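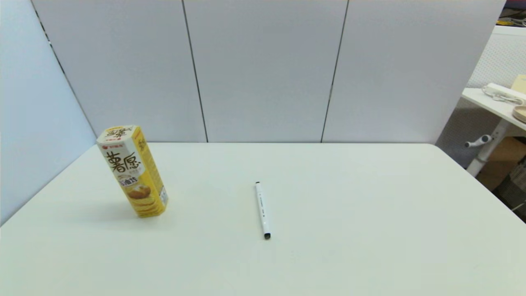 By the fiction editor, Drivton Review
July 2020

The Lid

My aunt taught school for most of her life and then, when she was done with that, she ran the Saturday program for grown people who wanted to write letters. It wasn't literature. She was firm about that. It was letters, the ordinary kind, to sisters and landlords and sons in the service, and it met in a long room over the pharmacy in Cunditz, up a flight of stairs that she took every week with her pocketbook on one arm and a bag of something to eat on the other.

I was sixteen the first fall I helped her, and I helped because my mother thought I was getting strange. I had stopped answering the phone. I had started eating my supper standing up. My mother called her sister and the two of them talked for a good hour with the door closed, and that September I found myself riding the Schwaiger bus out to Cunditz with 7 dollars in my shoe and a sweater I had been told to bring.

There was one big white table in that room, and gray partitions behind it that somebody had bought when the insurance people had the floor. My aunt thought they were ugly but she liked what they did to the noise. She sat at the middle of the long side. In front of her she put one pen, and off to the left she put whatever there was to eat, and that was the whole of her preparation. No books, no handouts. If you came up those stairs you found a table with a pen on it and something to eat, and my aunt behind it with her glasses already pushed up into her hair.

"Sit down and have one," she would say, before she had even asked your name. "You can't write to anybody on an empty stomach. You'll only complain."

The something to eat was nearly always potato chips, the stacked kind in a tall yellow carton with six sides, and big brown Chinese characters down the front that neither of us could read. She bought them at the import grocery on Ivow Street, from a couple who had come to Cunditz the same year she did and who saved them for her under the counter. They had told her how to say the name, more than once, and she practiced it on the stairs and had always lost it by the landing. She called them the yellow ones. She'd tried plenty of American chips and found them all too salty, and when my aunt had settled a question like that it stayed settled.

My job was to sharpen things and fetch things and to sit with whoever was waiting. There wasn't much to sharpen, because she favored a marker over a pencil. A white marker with a black cap, the kind you would use to label a box for the attic. People didn't care for it at first. They would reach into their own pockets for a ballpoint and she would put her hand flat on the table, very gently, and slide the marker over to them.

"Write it big," she said. "Just the first line. You can write the rest as small as you please."

So they wrote the first line big. I have thought about this a great deal since, because I make my living at a desk now and there are mornings when I would give a lot to have someone slide a marker at me. A person will hide in small handwriting. I've done it myself. You can put a thing down so small and so neat that it hardly counts as having been said, but with that marker you got maybe five words to a line, and they sat there on the paper looking back at you.

There was a man who came all that fall who was writing to his brother. He had worked at the box factory until it closed, and he still wore the jacket. The two of them had quarreled over a tractor — or over their father, who had left the tractor — and hadn't spoken since before I was born. He came up the stairs every week, took off his cap, ate exactly one chip, and wrote *Dear* and his brother's name in big black letters. Then he sat there. After a while he would fold the paper in four, put it in his jacket, thank my aunt very politely, and go home.

I thought this was a terrible waste of everybody's time, and I said so on the bus. My aunt usually rode with me as far as Schwaiger so she could see me onto the second one, and she had the carton on her lap with her hands folded on top of it, the way another woman might hold a cat.

"He's getting the address right," she said.

"He isn't writing the address. He's only writing Dear."

"Well," she said, "that's part of the address."

I looked out the window at the feed store and the Drivton turnoff and felt that I was surrounded by people who wouldn't say what they meant. I was a hard sort of girl at that age. I wanted everything to hurry up and be finished, so that I could be alone with it.

Now I should say what it was I wasn't doing, because I've been going on about the man in the jacket as though it was only him. My father had left us in the spring. He hadn't gone anywhere dramatic. He had taken a room in Drivton, 138 Mill Road, upstairs in back, and he had sent me a card with the address printed on it in his square engineer's hand, and underneath he'd written that I could write or come by, whichever was easier. Neither one was easier. I kept the card in my coat, and then when the weather turned I moved it to the other coat, so I suppose I was looking after it in my way.

My aunt knew about the card. I'm certain of that now. At the time I believed that I was a locked house and that no one could so much as see in at the windows.

It rained hard one of those Saturdays, late in the fall. The gutter over the pharmacy door gave out and there was a regular waterfall across the bottom step, and nobody came. My aunt set up just the same. She put the marker down in front of the empty chair and the yellow carton off to the left, and she sat, and I sat, and we listened to it come down. She did her crossword for a while. Then she pushed her glasses up and looked at me and said she believed she would go downstairs and see the druggist about her foot.

There was nothing wrong with her foot. She went down those stairs like a girl.

I want to tell you that I took up the marker right away, but I ate chips. I ate a whole stack of them, one at a time, and I studied the carton, since there was nothing else in that room to study. I looked at the picture of the chips on the front, golden and piled up with something creamy on top, a good deal grander than the ones I was eating. I looked at the big brown characters for so long that they stopped being a thing I couldn't read and were only a thing somebody had painted, somebody with a brush and a good strong arm, and no fear at all of taking up room. They were the biggest writing I had ever seen on food.

Then I pulled the cap off the marker and wrote *Dear Dad*, and it took up half the line.

I'll tell you what I felt, and it wasn't what I expected. I had been saving up a great many things to say to him. I had speeches. I used to deliver them into my pillow at night, and some of them were really very good. But with those two words sitting up there as black as a stove I couldn't seem to find the speeches, and what I wrote underneath, in my own small hand, with a ballpoint from my aunt's pocketbook, was that it was raining, and the gutter at the pharmacy had broken, and I was eating potato chips from China, and did he have a decent coat.

That was all of it. Four lines. I hadn't known until I wrote it down that I had been worrying about his coat.

When my aunt came back up she didn't ask. She had a stamp in her hand, which is a funny thing to bring back from seeing about your foot, and she laid it on the table next to the marker and went over to fuss with the window. Her back was to me for a good long time. I licked the stamp. It tasted of salt, but then so did everything by that point.

We walked it to the box together under her umbrella, with my shoes filling up, and she told me the whole way about a girl she had taught once who could whistle through her nose.

My father wrote back inside of a week. He said yes, he had the brown one, and it was holding up. He asked what kind of potato chips. So I had to write again to tell him, and I copied out the big characters from the front of the carton as well as I could with the marker. It took me most of a Saturday and came out looking like two houses in a high wind. He tacked it up over his hot plate. It was there when I finally went, after Christmas, and it was there still when we moved him out years later, gone brown at the edges, with a ring on it from a saucepan lid.

As for the man in the jacket, he came the week after the rain, and took off his cap, and ate his one chip. He wrote his *Dear* and his brother's name. Then he sat a while, and my aunt did her crossword, and I found that I didn't mind the waiting the way I used to. I moved the carton over a little to where he could reach it.

He looked at it, and then he looked at me.

"Well," he said, "maybe one more," and I took the lid off for him.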